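Cord locks, and why I've gone back to knots

May
by Sveva Amato

My stuff sack has a cord lock on it, one of those spring-loaded barrels with a button on top. Squeeze, slide, let go. It held for most of a winter and then started creeping open on the trail, a half inch at a time, until my spare socks were riding along outside like passengers on a roof.

So I ordered replacements from Gestent. The minimum was 89 pieces. I own 6 bags.
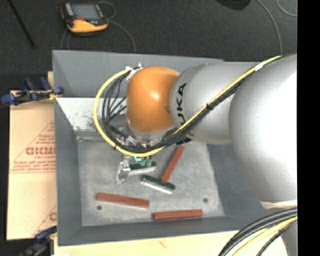 Orange wrist joint on a KUKA arm, cables and all.

My friend Abrehet Negussie sews packs for a living and was not impressed by my haul. He rolled one between his fingers and asked what diameter cord I was running. I said "thin." He went and got calipers. My cord was too skinny for the lock, so the spring had nothing to bite. A fatter cord fixed it in one evening, with the old lock still on there.

If yours is slipping, check the cord before you blame the barrel. Slick, shiny cord is worse than the fuzzy kind. Grit in the spring is worse than either, and you can rinse that out under the tap.

Meanwhile I'd already switched the quilt sack to a plain slipped overhand, weighs nothing, undoes with one pull even in gloves. I like it more than I want to admit to Abrehet.

I do have a lot of cord locks now. If you want a handful, leave a comment before Friday and I'll stick them in an envelope.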